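Budget for a small two-arm sorting cell: what am I forgetting?

Posted by Hemi Mahuika, May 9, 2025

We pack travel kits and want a bench with two small arms to sort toothbrushes into bins by color. I have quotes for the arms and the grippers. The table, rail and bins I priced myself. What else should go on the sheet before I send it up? We would start with 500 brushes a shift.

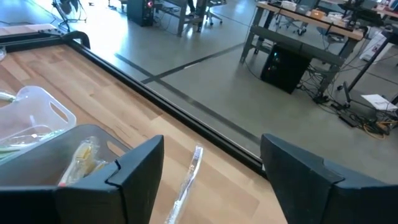
Grippers are the line I keep changing. The quote has plain parallel fingers, and I don't know if I should pay for softer tips now. Our brushes come sealed, and clear plastic like the wrapper on the one lying between the open fingers shines a lot under bright lights. Would you put money into lighting first?

Tumelo Moodley

Lighting first, yes. A diffuser is cheap and you can return it. Order one set of soft tips and try them on 200 wrapped brushes before you buy for both arms.

Things people leave off: spare fingers, spare cables, a wrist camera for each arm, a computer that can run it all, and shipping. My cables and mounts came to $1167 and I had put down zero. Also buy more bins than you need, all the same size. I started with odd ones from the storeroom and had to redo the drop positions every time someone swapped one.

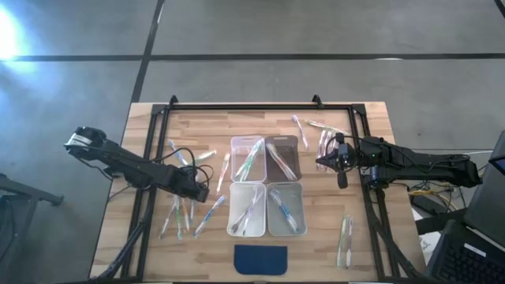
Leave floor space too. The arms reach past the table edge, so measure with them stretched out and then add room for a chair and a desk. We had to move a shelf. If you are looking at the Kanda table kit, ask whether the clamps are included. Mine weren't.

Jeanine Van Beek

Add labor. It took us 5 weeks to get ours going and none of that was in the budget.

Maarten Vanhove

Can't you rent? We did from Mulder until September and then bought.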